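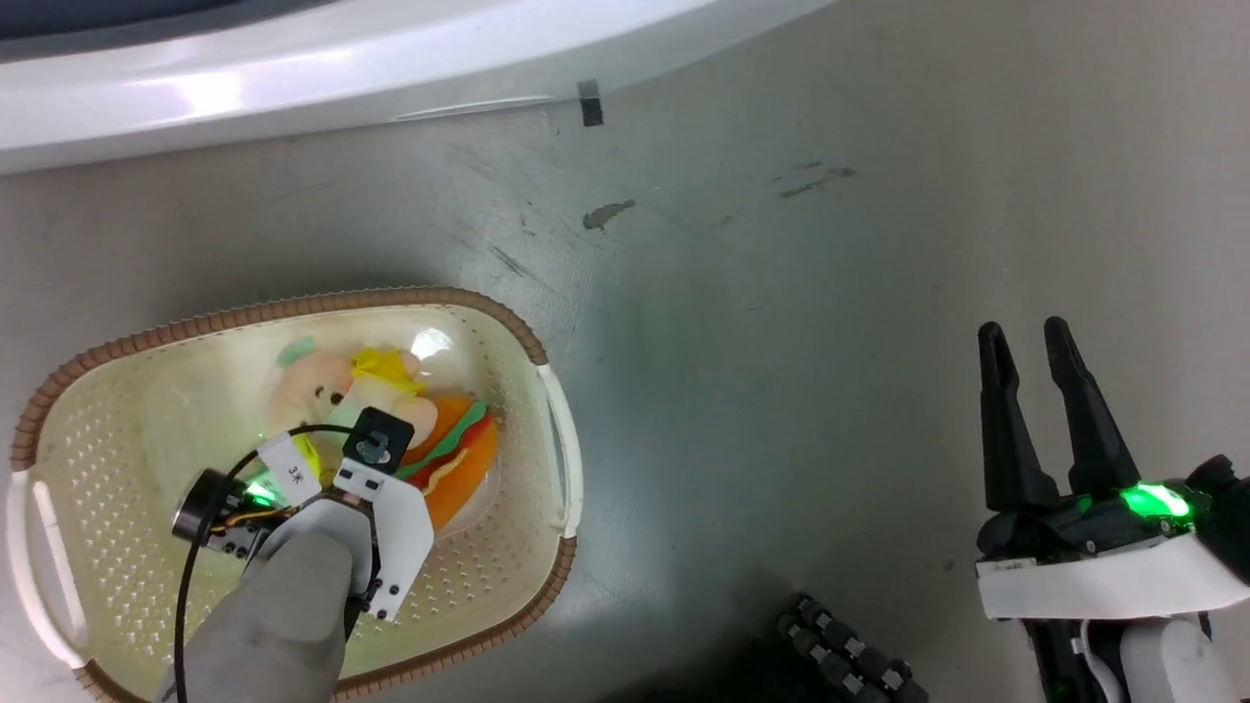 Figure 3. Left gripper in the toy basket, right gripper open beside it.

4.2 Soft loads

I built both arms in a shared workshop over one long June, so the fingers had to cope with whatever I could find to put in a basket. Soft toys are harder than they look. A plush bear squashes and slides off sideways, and the felt hamburger is worse - the layers move separately, so you can have a good hold on the bun and none on the lettuce. I planned 300 picks per toy and closed the fingers more slowly after the first 15.

Albane Leclerc, who shares the bench with me, thought I should be looking from the wrist as well as the head, and she was right. The head view is fine for finding the basket but poor for judging the last bit of reach.

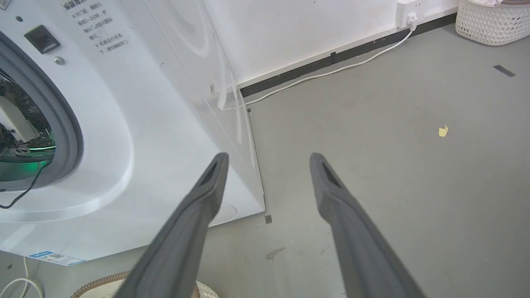
Figure 4. Wrist view over both fingers, with the washing machine to the left.

From the wrist I get both fingertips and the door opening together, and I lined up by eye on the grey rubber gasket. The Killasow mount holds the camera at 58 degrees, which I'd change if I were printing it again.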